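Wernon Issues Rules for Hand-Worn Gripper Work

Wernon has adopted written rules for staff who record manual tasks with hand-worn grippers. The rules take effect in June at the Clonmont and Jumgate sites.

Operators must work seated, with the task board clamped or laid flat and the cables run back along the forearm. No session may exceed 18 minutes without a break. A second person must be in the room whenever both hands are fitted.
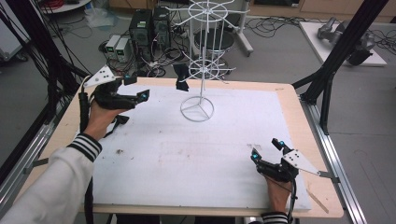 By Lăcrămioara Surdu, Standards Desk

Work on a display rack, with a gripper worn on each hand, is among the tasks the rules cover. Floor cables near the operator's seat must be checked before each shift.

"These are habits our better teams already had," said Innes MacRitchie, head of safety at Wernon. Sites have until the end of the month to file their checklists.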